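Ondieki Shared Workshop
Progress report, two-arm towel folding build
Prepared by Ariel Villanueva for the Gristcombe small projects fund

Where the money went

The grant was 700 dollars. We have spent 340, mostly on servos, cable and filament. The second arm was built from parts left over from the Reltodum kit, so the motor line came in under budget. The rest is held for a spare set of servos and a better power supply.

Gripping

Most of October went to the fingers. The first set was too blunt and pushed the fabric away. Adhiambo Mushi redrew them with pointed tips, and they now close on a single corner of a plush towel.
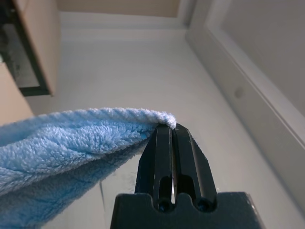
Folding with both arms

Both arms run from one laptop using Esar, the control script we wrote for the first build. One arm holds a corner while the other works on the wide end. In our last set of 22 attempts, 6 ended in a fold we would call acceptable. The usual failure is the second arm picking up two layers at once — we are trying a slower approach at a lower angle.

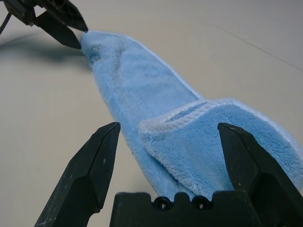 One gripper holding the gathered corner, the other open at the folded part of the towel.

Still to do

Cable routing on both arms needs to be redone before we run longer sessions. Adhiambo is also writing up the finger drawings so other members can print them. We are not asking for more money at this stage, but would like two extra months to finish testing.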